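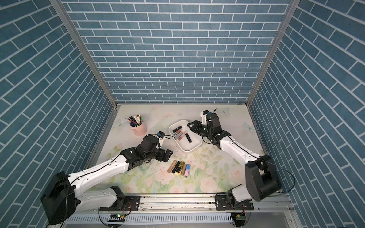

Ulska Brick Pattern Wall Panels

Lightweight decorative panels for indoor walls, alcoves, booths and display backs
Pack of 9 panels
$39 per pack
Colors: Slate Blue, Chalk, Moss, Brick Red
In stock, ships from our Dallham warehouse

Overview

Ulska panels give a flat wall the look of regular brickwork without mortar, dust or much weight. The pattern is a staggered bond with narrow pale joints, and it repeats so that each panel lines up with the one beside it. Most customers use them on a single wall or inside a small space such as a pantry, a closet, a hobby corner or the back of a shop counter.

Plirnar has made wall coverings in Dallham since 1968. We started with rolls of printed paper and added rigid panels in 2000, when customers kept asking for something they could put up alone and take down again when they moved. The Ulska range is the oldest of our panel lines. The backing has changed twice in that time and the brick layout has stayed the same, so new packs will match the joints of older ones. The color may not match exactly. Panels that have been on a sunny wall for years will be lighter than new ones.

Where they can be used

The panels are suitable for painted drywall, plaster, plywood, melamine and most smooth board. They can also be fixed to flat panels held in a metal frame, as in exhibition stands and workshop enclosures. In that case, cut the panels so they stop just short of the posts. Metal and board move at different rates as a room warms up, and a tight joint may lift.

Do not use them:
Behind a stove or within reach of an open flame
Inside a shower
Outdoors, including covered porches
On bare brick, bare concrete or textured paint
On paint less than a month old

A kitchen wall away from the stove is fine. So is a bathroom wall that does not get direct spray, provided the room has a working fan.

Choosing a color

Slate Blue is the color we sell most of. It is a quiet blue with some gray in it, and it looks darker in a room with one small window than it does in our photos. Chalk is an off-white with joints only slightly paler than the bricks, so from across a room it can look plain. Moss and Brick Red both have more variation from brick to brick.

If you plan to cover more than one wall of a small space, order a sample first. Three walls of the same pattern are a lot more noticeable than one, and side walls seen at a steep angle will show their rows running off at a slope. Some people like this. Others prefer to panel the back wall and paint the sides to match.
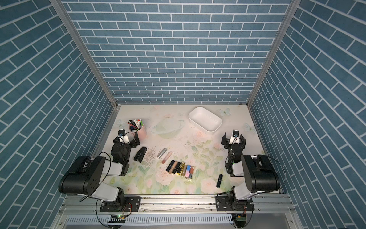
Patterned tabletops and floral fabrics sit best with Slate Blue or Chalk. Moss can look muddy next to pale green prints. We suggest placing the sample upright behind whatever will stay in the room, then looking at it in the morning and again at 9 in the evening under your usual lamps.

Samples are hand-size pieces cut from current stock. They are free with any order, and we send up to two per household otherwise.

What's in the pack

Panels, all one color
Printed installation sheet
Paper cutting template for outlets and switches

Adhesive is not included. We recommend Matos panel adhesive, which we sell in tubes and in strips. Use the strips if you rent or expect to move the panels. Use the tubes for anything permanent.

Installation

Leave the unopened pack flat in the room overnight.
Wash the wall with mild soap and water, rinse it and let it dry fully.
Mark a level line for the bottom row. Do not follow the baseboard or the tabletop, as few of them are level.
Dry-fit the bottom row before using any adhesive.
Cut panels face up with a sharp utility knife and a metal ruler. Score first, then cut through on the second or third pass.
Press each panel from the middle outward with a dry cloth.
Work upward a row at a time, checking the joints as you go.

At inside corners, run the back wall first and butt the side walls up to it. The rows should meet at the same height on both walls. If they are off by less than the width of a joint, the difference will not show once the trim is on. Ulska corner trim is sold separately in white and plain silver.

Care

Dust with a soft brush. For marks, use a damp cloth and a drop of dish soap. Makeup, ink and crayon should be wiped off the same day — the joints are matte and hold a stain more than the bricks do. Do not use bleach, melamine sponges or anything sold as a scouring cream.

Keep one spare panel from each order if you can. A damaged panel put up with strips can be swapped out in a few minutes. One put up with tube adhesive usually has to be cut away, and the wall behind it will need filling.

Shipping and returns

Packs ship flat. Please check the corners before signing, and keep the box until you have looked at every panel. Unopened packs can be returned for a full refund, less postage. Opened packs can be exchanged if a panel is faulty, but we can't take back panels that have been cut.

Orders placed before noon usually leave Dallham the same working day. The warehouse closes for stock count at the end of June, and orders placed that week go out when it reopens.

Related items

Matos panel adhesive, tube
Matos removable strips
Ulska corner trim, white or silver
Ulska sample set, all colors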